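4.2 What the drawer is for

The diary entries in the previous section give the impression that people know where their cutlery lives. The walk-throughs suggested otherwise. Of the 185 households that returned a diary, 102 also agreed to let us stand in the kitchen while they put away a clean load, and it is in these visits that the category we came to call "the good spoon" first appears. We had not planned for it. Our coding sheet, adapted from Hollis's earlier work on linen cupboards, had a line for "everyday" and a line for "best," and assumed with the confidence of people who own one set of each that everything would fall into one or the other.

It did not. In household after household a single utensil was put back with more care than its neighbors and could not be assigned to either line. It was usually a spoon. It was usually an orphan, in the sense that no fork or knife went with it, and it was very often a different color from the rest of the tray. Participants in the Virham group spoke of "the gold one" or "the copper one" even when, as several pointed out before we could, no one in the house had any idea what it was made of. We follow them in using color words for color and make no claims about metal.

The question of finish turned out to matter more than the question of material. A brushed steel spoon can be put away by someone thinking about something else. A polished one shows everything: fingerprints, water spots, the ceiling light, and a stretched version of whoever is holding it. Participants handled shiny pieces by the handle and dull ones by whatever came to hand, and when we asked about this they tended to deny it and then do it again.
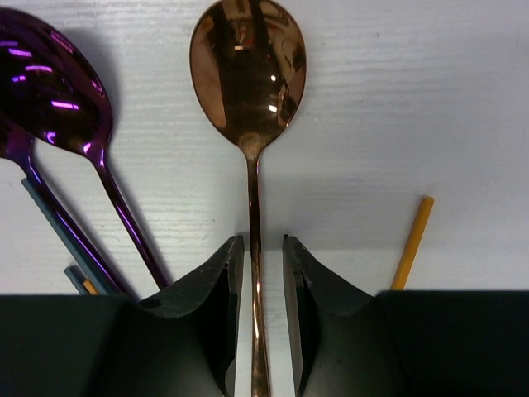 Handling by the neck or handle carried over into placement. Shiny pieces went in last, on top of the pile, and bowl up. One participant in the Doucet group placed hers on top, closed the drawer, opened it, and turned the spoon a quarter of an inch. She described her own storage system as "I just throw them in." We have left her quotation in the table without comment, though it cost us some effort.

Three arguments for the good spoon came up often enough to be coded. The first was weight, offered mainly by people who ate yogurt standing up. The second was bowl shape: an oval bowl with a narrow neck was said to be better for stirring and worse for soup, and on this point the two halves of one married couple gave us opposite accounts at the same time. The third was simply that the spoon had always been the good one, a position from which no participant could be moved and which we soon stopped testing.

Loss is the other side of attachment, and here the diaries and the visits agree. Seventy households (we write 70 in Figure 3, where there was less room) reported looking for a particular utensil at least once during the study month, which was December and therefore a hard month for spoons. Serving spoons were found in sugar bowls, in plant pots, and in one case in the glove compartment of a car. Forks went missing too, but hardly anyone looked for them.

Figure 3. Utensils searched for by name, by household group (Virham, Doucet, Arnano). Plain teaspoons excluded.

The exclusion in Figure 3 needs a word of defense. Teaspoons disappear from kitchens at a rate that would have swamped every other result, and the Arnano group, which shared one kitchen across two floors, had given up recording them by the second week. We considered estimating the missing values and decided that our readers have teaspoons of their own.

What the drawer sorts, then, is only partly cutlery. The molded tray proposes a system – forks here, knives there, long things along the front – and the household accepts it for the pieces it does not care about. The piece it does care about floats above the tray, in full view, in a compartment it does not belong to. Section 4.3 takes up the dish rack, where the same spoon is dried first.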